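About Larncombe Football School

Larncombe is a football school for boys and girls from six to sixteen years. We started with one team and one bag of balls on the old Robles ground, and we still train there today.

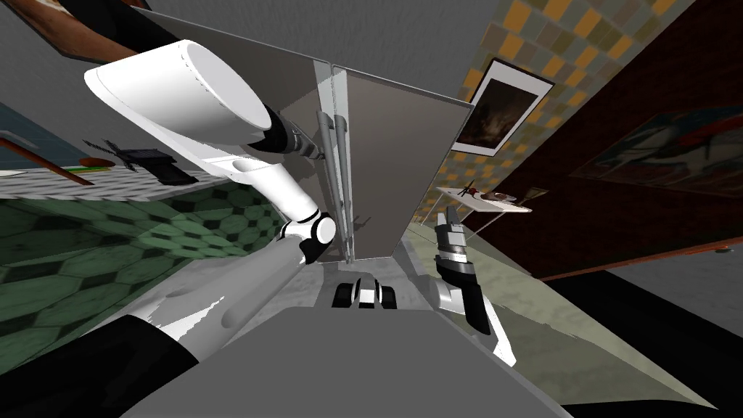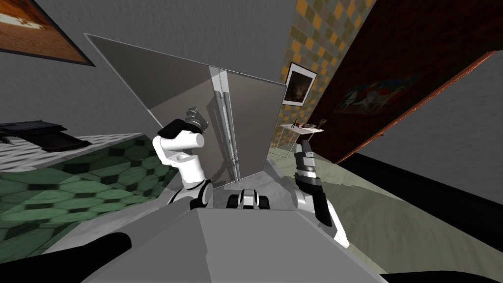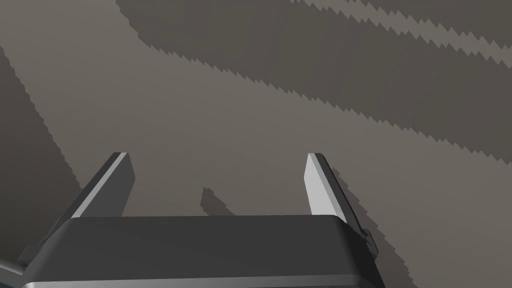 Computer-rendered views

Who we are

The school was founded by Julián Toledo, who played as a left back for many years and later took his coaching license. He is still on the field every evening in the season. Esperanza Cabello leads the girls' section and also the goalkeeper training. Iker Sotomayor is responsible for the youngest groups, and Nerea Soler answers your calls and e-mails in the office.

How we train

Each group trains 2 times per week, with a match on the weekend. In the groups under ten we play on small fields and we do not keep a league table. The children change position during the match, also the goalkeeper. From the age of twelve the players start to learn a fixed system, and the coach explains to them before the match what he or she expects. Parents are welcome to watch from behind the fence. We ask them kindly to leave the instructions to the coach.

Our ground

The main field at Robles has natural grass and a small stand. In the winter months we move to the artificial field behind it, which has lights. The changing rooms were painted new last October, and there are now separate showers for the referees.

Fees and registration

The fee for one season is 865 and includes the training kit, the insurance and the league registration. For a second child from the same family the fee is 772. It is possible to pay in two parts. Registration for the new season closes on 31/07/2025. After this date we put your child on the waiting list, and Nerea will write to you when a place is free.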